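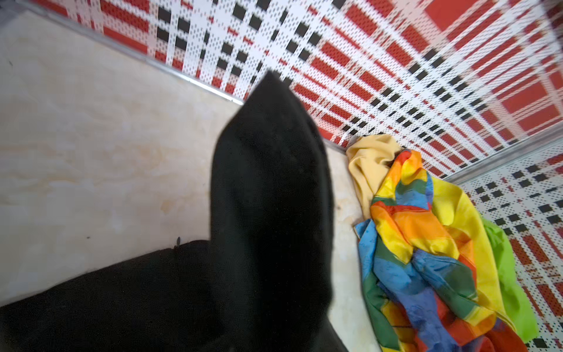
Buscar en la web Escribe una palabra Ir

¿Por qué abriga la ropa?

¿Te has puesto alguna vez un jersey gordo y has pensado «qué calentito está»? Pues prepárate, porque tiene truco: ¡el jersey no fabrica calor! La estufa eres tú. Tu cuerpo convierte la comida en energía y siempre está soltando calor, hasta cuando duermes.

¿Y qué hace entonces la ropa? Atrapar aire. Entre los pelitos de la lana hay montones de huecos diminutos, y el aire que se queda quieto ahí dentro deja pasar muy poco calor. Por eso los pájaros ahuecan las plumas cuando hace frío — ¡se hacen su propio abrigo de aire!

También por eso abrigan tanto las capas. Si te pones 2 camisetas finas, una encima de otra, queda aire entre ellas. Pero cuidado con mojarte: el agua ocupa el sitio del aire y se lleva el calor rapidísimo.

Haz la prueba

Necesitas 2 vasos iguales, un calcetín de lana y un termómetro de cocina. Pide a una persona mayor que llene los vasos con agua templada del grifo. Mete uno dentro del calcetín y deja el otro sin nada. Espera 20 minutos y mide. ¿Cuál se ha enfriado menos?

Ahora viene lo mejor — repítelo con cubitos de hielo. El hielo del calcetín tarda más en derretirse, porque el aire atrapado también frena el calor que viene de fuera. ¡Un calcetín puede ser una nevera pequeñita!

Texto: Tiina Kettunen

Más para curiosos
¿Por qué tiritamos?
Cómo se hace un ovillo de lana
3 animales con abrigo de invierno
¿De qué están hechas las nubes?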